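다용도실 정리 타래. 이번 주제는 회색 대형 통 하나와 그 안에 모이는 잡동사니. 사진은 뒤쪽에 한 장. (1)

전제부터 적음. 우리 집에는 분류 전 물건을 임시로 받는 통이 하나 있음. 서랍에 들어가기 전 단계, 버리기 전 단계의 물건이 전부 여기를 거침. 용어가 필요해서 '대기 통'이라고 부름.

대기 통의 조건.
벽이 높을 것. 위로 갈수록 벌어질 것. 바닥이 평평할 것.
벽이 수직이면 구석에 붙은 납작한 물건을 꺼낼 때 손목 각도가 안 나옴. 벌어진 벽은 손이 비스듬히 들어감. 대신 상판 점유 면적이 늘어남.

색은 무광 회색. 투명 통도 써봤는데 내용물이 옆에서 다 보이니 방이 어수선해 보여서 바꿈. 회색 바닥의 단점은 작은 회색 부품이 묻힌다는 것. 나사나 와셔는 따로 작은 그릇에 받음.

통 위치는 바닥에서 탁자 위로 옮김. 바닥에 있을 때는 허리를 굽혀야 해서 정리를 미루게 됨. 탁자 위로 올린 뒤로는 지나가면서 하나씩 처리함. 높이 차이 하나로 처리 주기가 달라졌음.

탁자 상판은 밝은 색 나무. 통을 끌면 긁히니까 들어서 옮길 것. 나는 이미 긁었음.

고정 문제. 가벼운 통은 한쪽에서 물건을 뒤적이면 같이 밀림. 시도한 방법 순서대로.
1) 미끄럼 방지 매트: 상판에 자국이 남음.
2) 양면테이프: 떼는 데 시간이 더 걸림.
3) 스프링 클램프: 현재 방식.

클램프 고를 때 볼 것은 벌림 폭과 스프링 강도 두 가지. 강도가 과하면 한 손으로 안 벌어지고, 약하면 테두리에서 미끄러짐. 손잡이 색은 주황을 추천함. 회색 통에 회색 클램프를 물려놓으면 옷소매가 걸림.

Ifor Prydderch 님이 지난 타래에 클램프 대신 벽돌을 넣으면 되지 않냐고 댓글을 달았음. 됨. 다만 벽돌이 자리를 차지하고 가루가 떨어짐. 분류용 통에는 비추천.

투입 규칙.
- 손바닥보다 작은 것은 한 줄로 놓음. 쌓지 않음.
- 뚜껑이 있는 용기는 닫아서 넣음.
- 액체가 남은 것은 금지.
- 서류 금지. 서류는 한 번 들어가면 안 나옴.

한 줄로 놓는 이유는 단순함. 쌓으면 아래 것을 꺼내려고 위 것을 전부 건드리게 됨. 한 줄이면 각각 한 번씩만 만지면 끝. 통 크기가 남아도 줄을 늘리지 않음. 줄이 차면 그때가 정리 시점.

처리 순서는 큰 것부터. 부피가 큰 것이 빠지면 나머지가 보임. 컵류는 주방, 테이프류는 문구 서랍, 판단이 안 서는 것은 줄 오른쪽 끝으로 보냄. 오른쪽 끝에 두 번 걸린 물건은 버림.

한 회차 시간 제한은 20분. 타이머가 울리면 남은 것이 있어도 종료. 제한이 없던 시절에는 테이프 하나 들고 서랍 전체를 뒤집다가 저녁이 됐음.

6월 이후로 기록을 해봤음. 대기 통을 거친 물건 395개. 그중 두 번 이상 되돌아온 것이 8개. 대부분 케이블 종류. 케이블은 별도 체계가 필요하다는 결론이고 그건 다른 타래에서 다룸.

오늘 회차의 통 상태.

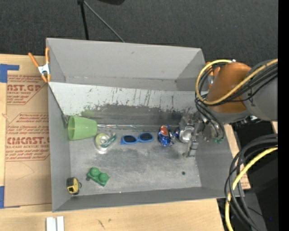
대기 통, 오늘 회차. 왼쪽부터 연두색 반투명 컵, 테이프 디스펜서. 테두리에 주황 손잡이 클램프.

컵은 옆으로 눕혀서 넣음. 세우면 다른 물건을 집을 때 손에 걸려 넘어지고 옆 물건까지 밀림. 처음부터 눕혀두면 넘어질 일이 없음. 구르는 것이 신경 쓰이면 바로 옆에 각진 물건을 하나 둘 것.

투명 테이프 디스펜서는 심이 보이는 제품이 관리가 편함. 잔량 확인에 손을 안 써도 됨. 행선지는 문구 서랍 앞칸. 뒤칸에 넣으면 새것을 또 사게 됨. 우리 집에서 실제로 반복된 오류.

통 안쪽 얼룩 관련. 문지른 자국과 뿌연 얼룩은 중성세제로 일부만 빠짐. 연마 스펀지는 쓰지 말 것. 무광 면에 광이 나는 부위가 생겨서 얼룩보다 더 눈에 띔. 기능에는 영향 없으므로 나는 그대로 사용.

Kenza Bennani 님 질문: 통을 두 개 두면 안 되나.
답: 두 개 두면 두 번째가 창고가 됨. 3개월 해봤고 두 번째 통 바닥을 그동안 한 번도 못 봄. 하나로 유지.

다음 타래는 케이블. 길이별로 나눌지 단자별로 나눌지 아직 미정. 현재는 단자별이 우세. 의견은 댓글로.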